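Filed under: Materials & Finishing | Interviews

Nisreen Geagea has run the veneer room at Clotlow for long enough to distrust moisture meters. "They read the surface," she said. "I want the core." Her shop conditions each flitch for 48 hours before pressing and rejects any sheet that still cups.

Most of her work is reddish stock with a strong stripe. Sequence matters more than grade, in her view. Sheets are numbered at the slicer, and a lost number usually means a lost panel. The Tannous order used 768 leaves, of which 67 were set aside for repairs.

On glue, she was brief. "Urea for flat work. I don't argue about it anymore."

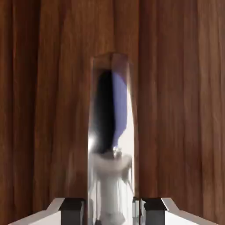
Finish schedules are set by Georges Bitar, who prefers thin coats and a long cure. Geagea accepts the delay. "If he sands through, I have to find a matching leaf, and by October there may not be one."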